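Ostberg Swap Table: Your Questions Answered

What is the Swap Table?

It's a monthly get-together in Ostberg where people bring household things they no longer use and take home things they will. No money changes hands. We started in May with a few boxes of kitchen stuff, and last season 1459 items found a new home, which still makes us grin!

Do I have to bring something to take something?

Nope. Come empty-handed if that's where you are in life right now. Plenty of people first show up just after a move, when they need everything and own a mattress. Others come after clearing out a parent's house and want nothing back. It evens out beautifully over a year.

What can I bring?

Anything clean, working and small enough to carry in one trip. Mugs, cups and plates go fastest (odd ones too, don't worry about matching sets). Books, desk supplies, picture frames, lamps with good cords, board games with all their pieces, yarn, garden pots. If you'd give it to a friend without an apology, bring it.
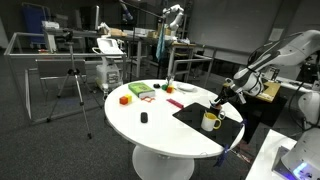
What should I leave at home?

Car seats, bike helmets, opened cosmetics, medicine, mattresses, and anything with a recall on it. Knives are fine if they're wrapped and handed to the person at the door. We also can't take big furniture, but there's a card board by the coat rack where you can post it, and people really do read it.

Is there a limit on how much I can drop off?

Two grocery bags or one moving box per household. If you have more than that, write to us first and we'll save you a slot at the Virura Street entrance, where you can pull up close.

Can I bring electronics?

Yes, and please do! Keyboards, chargers, speakers, radios, old phones that have been wiped. Tape the cord to the thing it belongs to. We have a plug strip at the back so anyone can test before they take. Small loose bits like pens, adapters and remotes should go in a clear bag, with a note saying what they fit if you know.

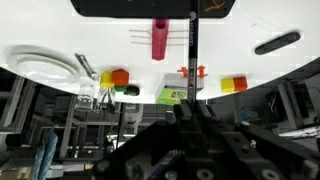
When do the doors open?

Drop-off starts at 9:30 in the morning and swapping runs from 10:00 until 1:00. The first half hour is busy. If you like to browse and chat, come after 11:00, when there's more elbow room and often a second wave of stuff.

How many people come?

We had 43 at the first one. The room holds 200 and we've bumped up against that twice, both times in winter.

Are kids welcome?

Very! There's a kids' shelf at kid height, and they can pick for themselves. Puzzles, blocks, picture books and craft leftovers are always in demand, so keep those coming. 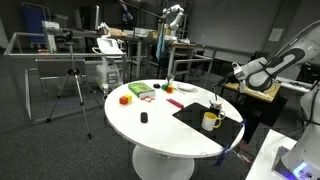 What happens to the leftovers?

Books go to the Norkeo reading room, which takes nearly everything except old textbooks. Fabric goes to a quilting group. The rest is boxed for next month, and after two rounds we pass it along to the thrift store on Ruiz-Ortega Avenue.

Can I reserve something?

Sorry, no. First hand on it gets it. You can put a wish on the card board, though, and those come true more often than you'd think. One person waited four months for a waffle iron and then got offered two on the same morning.

How do I get there by bus?

Take the 58 to the library stop and walk back one block. Bike racks are on the Virura Street side.

Can I start one in my own town?

Please do, and borrow anything you like from this page! We're happy to send our sign templates and the drop-off sheet.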